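# Namness gripper kit: stuff people keep asking me

*April 2024*

I've been using the Namness kit on my bench since March, and my inbox has filled up with the same handful of questions. So I'm putting my answers in one place! I bought mine with my own money, by the way, and Namness doesn't pay me a thing.

**What do you get for the money?**

I paid $1,550, and that covers the gripper, the mounting plate, the wrist bracket and a bag of bolts. The arm is on you. If you want the force sensor too, the bundle is $2,000 (I skipped it and I've regretted that maybe twice).

**Is it hard to put together?**

Not really. It took me one evening plus a long phone call with my friend Santino, who had built his the week before. The printed guide is 79 pages, but most of that is translations. Read the bolt chart before you touch anything, please. I didn't, and I got to do the wrist twice. 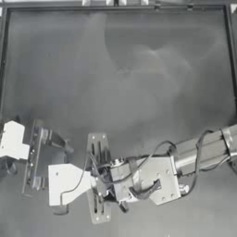 **How do you deal with the cables?**

Cable routing is the part I'd fuss over the most. The guide shows one neat line down the arm and I just don't like it, because the wrist needs room to turn. I leave big slack loops, like the black ones going up and over the arm link there, and I let the thin wires run straight from the joint housing to the gripper. It looks messier than the brochure! But I haven't yanked a connector out since I started doing it, and I yanked plenty before.

**Can I use it with a Delaunay controller?**

Yep, that's what I have. You need the adapter cable, sold separately for $9. Mandla Ndlovu wrote to tell me he got his going on a Diltance controller too, but he had to change a couple of settings and I haven't tried it myself.

**How's the support?**

Slow on weekends, good otherwise. I've mostly dealt with Tiruwork Gebru at the Millodby office, and she sent me a replacement plate without making me fill out a form.

**Will you sell me yours?**

No, sorry, I'm still playing with it. Ask me again when the next version ships.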